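Fórum Stustico › Manipulação e teleoperação › Simulação
Tópico: Demonstrações bimanuais em simulação: gravar o braço parado ou mascarar?

pinca_paralela
10 May 2024

Boas. Estou a gravar demonstrações por controlo remoto num robô de dois braços, em simulação, para treinar por imitação uma tarefa de pegar e pousar num balcão. Uso o Pindeck para o mapeamento dos comandos e o gravador do Poulain para sincronizar juntas e câmaras a 15 Hz.

O objeto-alvo é a peça azul. Os restantes são distratores, sorteados de uma lista e largados no tampo no início de cada episódio. Só o braço direito trabalha. O esquerdo fica levantado, com a pinça aberta, na pose em que o operador o deixou. 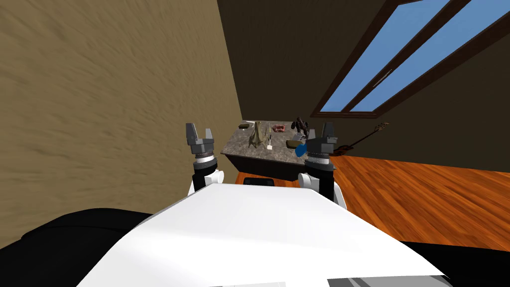 A dúvida: gravo as ações do braço esquerdo tal como vêm do comando, com a tremura da mão do operador, ou mascaro essas dimensões na função de perda? Tenho 16 episódios de teste e queria decidir antes de gravar a sério.

kp_baixo
Mascarar. O ruído do comando parado entra na normalização. Se o desvio-padrão dessas dimensões é quase zero, ao dividir por ele amplificas a tremura e a rede gasta capacidade a prevê-la. Já vi uma política com o braço ativo impecável e o outro a oscilar na execução.

torquimetro
Discordo. Se mascaras, a saída para essas juntas fica indefinida e tens de as fixar por fora na execução. Funciona enquanto a tarefa for de um braço só. No dia em que juntares dados bimanuais, ficas com dois regimes incompatíveis no mesmo conjunto. Eu gravava tudo e aplicava uma zona morta no comando, antes do gravador.

kp_baixo
A zona morta resolve a tremura e cria um degrau à saída. O primeiro movimento intencional aparece com um salto de posição.

torquimetro
Só se for mal feita. Subtrai-se o limiar ao deslocamento e a saída fica contínua. O Pindeck tem essa opção no ficheiro de mapeamento, desligada de origem.

pinca_paralela
Não sabia da opção. Vou experimentar. Junto a vista da câmara do pulso, tenho outra pergunta sobre ela.

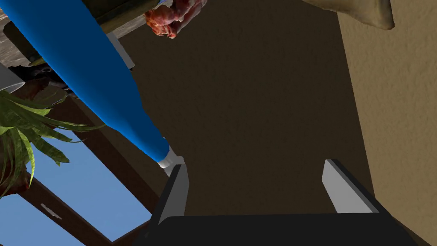
As câmaras de pulso pesam muito no tamanho dos ficheiros e quero saber se compensa manter a do braço que não participa. O argumento a favor é que a mesma rede recebe sempre o mesmo número de entradas. O argumento contra é o que aparece nela: os dois dedos afastados, sem nada entre eles, a planta e um bocado de janela com céu. Nesse episódio não há ali informação sobre a preensão, e receio que a rede aprenda a associar o fundo à fase da tarefa. Com poucas cenas diferentes, o risco parece-me real.

folga_zero
É real. Testa assim: treina com e sem essa câmara, mesmas sementes, e avalia numa sala com texturas de parede que não estejam no treino. Se a versão com câmara cair mais, tens a resposta.

kp_baixo
Ou desativa essa entrada ao acaso durante o treino. Mantém a arquitetura e tira a dependência. O custo é treinar mais tempo.

torquimetro
Concordo com o kp_baixo, para variar. Mas guarda os vídeos na mesma. Apagar depois é fácil, regravar demonstrações não é.

folga_zero
Pergunta ao autor: a inclinação da câmara da cabeça é fixa ou varia entre episódios?

pinca_paralela
Varia. O sorteio da pose inicial mexe na cabeça e o horizonte sai torto em muitos episódios. Deixei ficar de propósito, para robustez. O operador é que se queixa: com a vista inclinada, empurrar o comando para a frente não corresponde à direção que ele vê no ecrã, e a aproximação ao tampo sai em ziguezague.

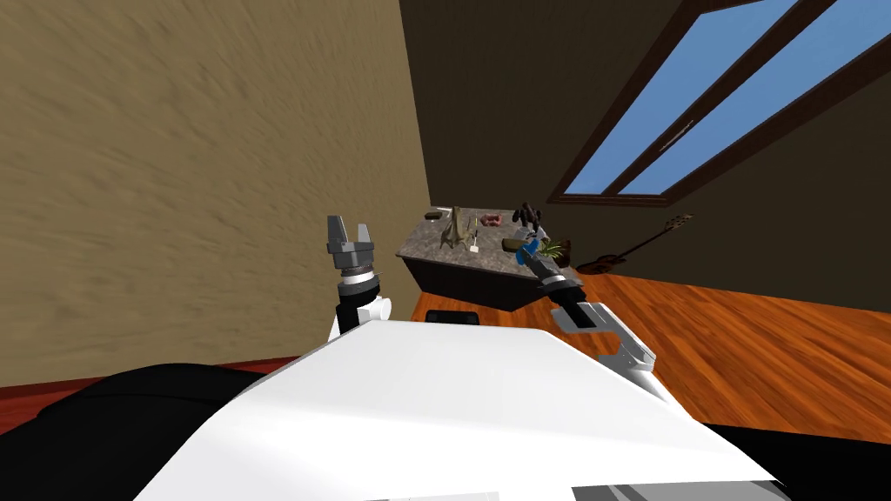 Pensei em mostrar ao operador uma vista corrigida, com o horizonte nivelado, e gravar para o treino a original. O receio é o operador usar informação que a política depois não vai ter, por causa do recorte diferente.

folga_zero
Se a vista corrigida for uma rotação da mesma imagem, não há informação a mais, só a menos nos cantos. Problema seria dares-lhe uma terceira câmara livre. Aí sim, ele contorna objetos que a política não vê, e as demonstrações ficam inexplicáveis do ponto de vista dela.

torquimetro
Em alternativa, deixa a imagem como está e roda o referencial do comando para coincidir com o da câmara. O ziguezague desaparece e o operador vê exatamente o que a rede vê. Prefiro esta.

kp_baixo
Eu não. Com a cabeça muito inclinada, o referencial da câmara faz com que um movimento vertical puro exija dois eixos do comando. Para descer sobre uma peça pequena é péssimo. Base do robô para a vertical, câmara para o plano horizontal.

torquimetro
Referenciais mistos confundem quem está a aprender.

kp_baixo
Na primeira hora.

pinca_paralela
Plano para já: zona morta contínua, tudo gravado, perda completa nos dois braços, entrada do pulso esquerdo desativada ao acaso. Para o operador, vou gravar 14 episódios com cada referencial e comparar o comprimento da trajetória da pinça e o tempo até ao fecho dos dedos. Os ficheiros ficam no Plukport, na pasta de testes deste subfórum.

folga_zero
Regista também as tentativas falhadas, com etiqueta. Se só guardares as boas, o referencial pior fica com melhor aspeto do que merece.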